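Serving tray

A serving tray is a shallow, flat-bottomed platform with a raised rim, used for carrying food, drink and tableware, and for holding small items together on a table or worktop. Trays are found in most homes and in nearly all places where food is sold or served. They differ from plates and dishes in that food is not usually eaten straight from them, although the line between a tray and a large platter is not always clear. In everyday speech the word is also used for baking trays, seed trays, desk trays and the compartments of a toolbox.

Name

The word comes from Old English and is related to the word for tree, which suggests that early trays were cut from timber. Older household lists in English often use "waiter" or "salver" for objects that would now be called trays. A salver is generally a flat metal tray without handles, used for handing over drinks, letters or cards. A tray with a raised gallery around the edge is sometimes called a gallery tray, and one with a stand is a butler's tray.

History

Flat carriers made from wood, woven reed, clay and metal are known from many parts of the ancient world. Woven trays were used for drying and sorting grain as well as for serving, and are still used in this way in many farming areas. Lacquered trays have a long history in East Asia, where small individual trays with feet could take the place of a table. Each diner was given one, with the bowls set out in a fixed order.

In Europe, large metal trays were at first a mark of wealth. The spread of tea drinking in the seventeenth and eighteenth centuries brought a demand for trays that could hold a pot, cups, a sugar bowl and a milk jug. Silver was used in richer houses. Cheaper trays were made from japanned iron, which was coated with dark varnish and baked, and later from papier mâché. Many were painted with flowers or landscapes and were stood on edge against a wall when not in use.

Pressed tinplate trays became common in the nineteenth century. They were light and easily printed, and breweries and soft drink makers gave them to public houses and shops as advertising. Old printed trays are now widely collected. Value depends mainly on the state of the printed surface, and rust around the rim is the most frequent fault.

Moulded plastic and fibreglass trays came into general use after the Second World War, at first in works canteens, hospitals and schools. They did not dent, could be made in bright colours and could go through a washing machine.

Materials

Wood is still used for household trays, either as solid boards or as thin layers glued and pressed into shape. It is warm to the touch and quiet when cups are set down, but it stains and may warp if left in water. Bamboo is treated in much the same way.

Stainless steel is usual in hospitals and in kitchens where trays are heated or cleaned with strong products. Aluminium is lighter but marks more easily and may be discoloured by dishwasher tablets.
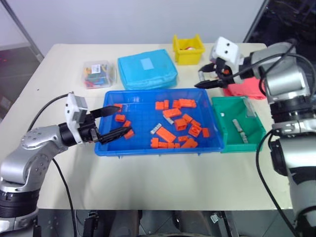 Plastics make up the largest share of trays sold today. Polypropylene is cheap and bends slightly without cracking. Melamine is harder and takes a printed pattern well, but should not be put in a microwave oven. Fibreglass-reinforced polyester is the usual choice for canteens, as it keeps its shape when stacked hot from the washer. Trays for bar work often have a rubber or cork surface to stop glasses from sliding.

Shape and size

Rectangular trays store well and fit on racks and trolleys. Round trays are preferred in bars and restaurants, where a waiter carries the load on one hand and has to turn in tight spaces. Oval trays, which are larger, are used for bringing several meals to a table at once and are often carried at shoulder height.

The rim has two purposes: it stops items from sliding off and it holds in spills. A rim that slopes outwards lets trays nest inside one another, while an upright rim gives more usable space but makes a taller stack. Many canteen trays have small lugs at the corners that keep a gap between them, so that air can pass through and dry them. Handles may be cut into the rim, fixed to the ends or left out altogether.

Trays with compartments keep foods apart without the need for plates. They are common in schools, prisons and aircraft, and are also used at home for nuts, dried fruit and other snacks.

Use in catering

In a self-service canteen the tray sets the pace of the line. Customers take one at the start and slide it along a rail past the counters, and its width decides how many people can stand at the rail. A kitchen serving 800 meals a day needs more trays than the number of seats would suggest, as some are always being washed or dried.

Some canteens have stopped offering trays in order to reduce waste. Customers who carry a single plate tend to take less food, and there is less washing up. The change is less popular with older customers and with parents of small children, and it is seldom made in hospitals.

Waiting staff are taught to place heavy items in the centre of a tray, or nearest the body, and to keep tall glasses away from the rim. A tray carried on one hand is unloaded evenly from both sides – taking everything from one edge first is a common cause of spills.

Household use

At home, trays are used for meals in bed, for carrying things to the garden and for eating in front of the television. Lap trays have folding legs or a cushion filled with beads. Trays are also used to group small objects such as keys, candles or bottles, and to protect furniture from heat and damp.

Care

Most plastic trays can be washed in a dishwasher, although repeated washing dulls the surface. Wooden trays should be wiped with a damp cloth and dried straight away. Oil is sometimes rubbed into bare wood to slow staining. Painted and lacquered trays should be kept out of strong sunlight, and old tinplate should never be left to soak.

See also

Platter
Salver
Tea set
Tableware
Baking sheet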